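From: Prokopenko
To: Comside residents list
Date: 25 Jul 2018
Subject: Re: Re: Tea and coffee at the summer fair

On the Comside list, Jiltetti Court wrote:
> We got through 117 drinks last year and the urn tripped the
> electrics 3 times. Could we please agree a plan before the
> day itself? Also, who has the extension lead?

Fine, a plan. I have the extension lead. It has been in my hall since last July and I have grown quite fond of it.

The urn should go on the kitchen circuit and the bouncy castle on anything else. Last year they shared, which is why we had tepid tea and a castle that lay down on the infants.

I rang Remen about hiring a second urn. They want 20 pounds and a deposit that suggests they have met us before. I say we pay it. The other offer was a catering firm whose smallest order is 2,000 drinks, and I don't think even the bowls club is that thirsty.

Milk: whoever buys it, please buy ordinary milk. We still have the goat's from last time – frozen, in a tub marked "soup".

Prices stay as they were. I am not reopening the biscuit question on a public list.

Paper cups again, so no washing up:

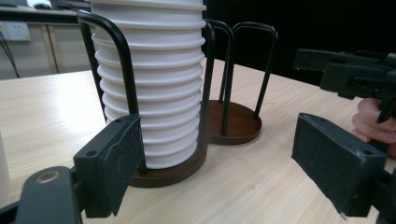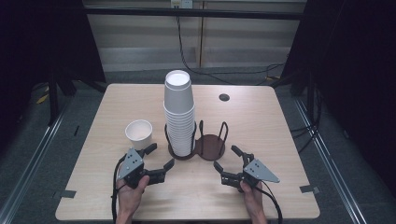 Prokopenko

Jiltetti Court replied to the list that a second urn was all very well, but the kitchen circuit also runs the freezer, and had anyone thought about the ice lollies?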